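Chapter 4
Shared Workspaces and the Household Tasks Done in Them

Certificate in Facilities and Domestic Operations, Fellon Series

Learning outcomes

On completing this chapter, students should be able to:
distinguish between a purpose-built utility room and an open workspace used for domestic tasks;
identify the zones that make up a mixed-use floor, and the furniture suited to each;
describe the correct placement of a laundry appliance in relation to seating, desks and walkways;
prepare a simple floor plan and a storage schedule for a shared workspace.

Key terms

appliance zone, circulation path, cover cloth, dwell seating, service lead, storage recess, threshold

4.1 Introduction

Until recently, most courses in domestic operations treated the laundry, the office and the sitting room as separate subjects. Each had its own room, its own door and its own chapter. Many workplaces and community buildings are no longer arranged in this way. Former warehouses and light industrial premises are now fitted out so that a single floor carries several activities at once, and the person responsible for that floor must understand how they affect one another.

The present chapter is concerned with such floors. It draws on the site studies at Walcombe and Mevodbridge introduced in Chapter 2, and it assumes that students have completed the exercises on textile care in Chapter 3. Where the word "workspace" appears without qualification, it refers to a large undivided room in which desks, soft seating, tables and at least one full-sized household appliance are in regular use.

4.2 Why the open floor presents particular difficulties

An enclosed laundry organises its users. There is generally one bench, one line of taps and one place to stand. An open floor offers no such guidance. Items are set down wherever a flat surface presents itself, and over the course of a day the arms and seats of chairs, the tops of appliances and the corners of tables all become storage.

Seats deserve special attention. An upholstered seat beside a work table will attract telephones, papers, controllers and other small articles, particularly when the table itself is covered with fabric. Articles left in this way are easily knocked to the floor or gathered up with the cloth. The Walcombe study recorded 60 small articles left on seating over the observation period, a figure that fell only when a tray was fixed to the end of each table.

The second difficulty is that of the floor itself. Polished concrete is durable and simple to clean, and it is the usual finish in converted industrial premises. It does, however, show every lead and cable laid across it. Cables crossing an open floor should be routed along a wall or partition wherever possible. Where this cannot be done, they should be covered and the covering inspected at the start of each shift.

4.3 Zones and boundaries

For planning purposes, a mixed-use floor is divided into zones. The appliance zone contains the washing machine and any related equipment. It should be kept clear at the front so that a front-loading door can open fully, and the top of the machine should not be relied upon as a shelf. The desk zone holds monitors, stationery and incoming cartons. The seating zone includes both wheeled office chairs and fixed or upholstered chairs, and may be used for rest as well as for work. Users who recline in a wheeled chair require considerably more floor than the chair's footprint would suggest, and plans must allow for legs extended forward – a point often missed when furniture is drawn to scale.

Storage recesses form a further zone. An arched or squared opening in a partition wall is well suited to seasonal equipment such as standing fans, which are awkward to stack and are best stored in a row. Stools may be stacked against a wall, provided that they do not obstruct a doorway or threshold.

4.4 Fabrics on tables and chairs

A cover cloth protects a table surface and provides a clean ground for handling textiles. Pale, plain colours are preferred, as small objects are more readily seen against them. Fabrics awaiting folding may be draped over the table temporarily, but they should not be drawn up over the back of an adjoining chair. When this occurs, the chair cannot be moved without disturbing the work, and the seat is lost to its proper use.

The Kinyua method, treated in full in Section 4.7, requires that each length of fabric be returned to a single surface before folding begins. Students should practise with a dark cloth on a light ground before attempting patterned material.

4.5 Preliminary activity

Working in groups of 2, students should study the workspace reproduced at the close of this opening section and prepare a floor plan at a scale of their choosing. The plan should show the appliance zone, the desk zone, the seating zone and any storage recess, together with the principal circulation path to the doorway. Students should then propose a revised position for any item that, in their judgement, has been left in the wrong zone. Plans are to be brought to the Thursday tutorial and retained for use in Section 4.9. 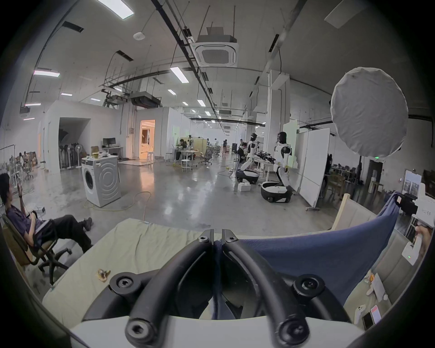
Page last changed: July, 1635 hrs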